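I spent most of September in the two-arm enclosure with Yuk-lan Wei, who was kind enough to share her bench time with me, and I learned more there than in a whole term of lectures!

## What we compared

We had two sets of gripper fingers to try, the Plomness and the Proltico, and each got 130 attempts at picking small things up off the table. The Plomness set was my favourite from the start (I liked the look of it, which I know is no way to run a test). It missed 29 of its attempts, mostly on thin items. I never did work out a fair way to score a grab that slipped and then caught again, so in the end we called those misses and moved on.

## Cameras

I also wanted to know whether a wrist camera was worth the bother of its cabling, so we ran the same jobs with the fixed camera alone and then with both. The fixed one is lovely for seeing where both arms are, but it's a poor judge of whether a finger has gone past the rim of something. The wrist camera sees that nicely, though the gripper's own dark body fills a good part of the picture. Next time I'd tilt the mount a little, and I'd tidy the cables before starting, a chore I put off for 3 sessions.
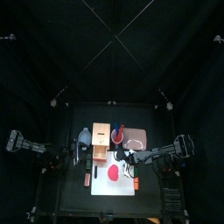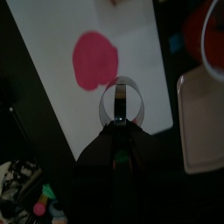

*Figures 1 and 2. The white board and its surroundings, from the fixed camera (first) and a wrist camera (second).*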